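How to Clear Out a Kitchen Before a Move (Without Losing a Weekend to It)

Posted by Sewwandi Barua, September 11, 2018

I have moved four times since college, and the kitchen has been the worst room every time. Bedrooms are easy. You throw clothes in bags and you're done. Kitchens are full of lids that fit nothing and half a bottle of fish sauce you can't ship anywhere.

So this is how I do it now, after the mess I made of leaving Dudbridge.

Start with food, and start early. Two weeks out I stop buying anything that isn't milk, bread or fruit, and I eat from the back of the cupboard. Write a list of what's in the freezer and stick it on the door. My friend Asanka had lentils for nine dinners straight last November and still speaks to me, so it can be done!

Next, do the big stuff. Look at each appliance and decide if it's coming, being sold or staying for the next tenant. Check your lease first (mine said the stove and fridge stayed, and I had to ask about the rest).
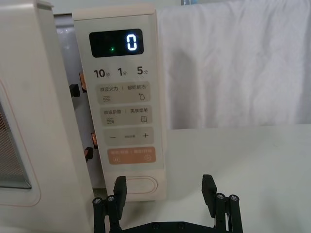
Once you know what's coming with you, clean it before it gets wrapped. I put two spoons of baking soda in a bowl of warm water and wipe everything down with a soft cloth, then leave doors open overnight. Anything sealed up damp will smell awful when you unpack it. Take out glass plates, trays and racks and wrap each one in a dish towel — you have to pack the towels anyway.

Tape cords to the back with painter's tape. Regular packing tape leaves goo, and I have spent an evening scraping it off a toaster with my thumbnail.

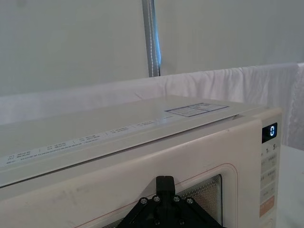
Photo: Fergal Kinsella

Now the cupboards. Do one at a time and finish it before you open another. I use small boxes for plates and stand them on edge like records, with paper between. Mugs go in last, on top. Mark the side of the box, because the top will be under another box when you're looking for it.

Keep one bag back for the last night and first morning. Mine has:

A pan and a spatula
Two plates, two mugs, two forks
A sharp knife wrapped in a towel
Dish soap and a sponge
Coffee, and whatever you make it with

That bag rides in the car with you. Don't let anyone load it on the truck. Shahnaz put mine on the truck once and we ate cold noodles with a shoehorn.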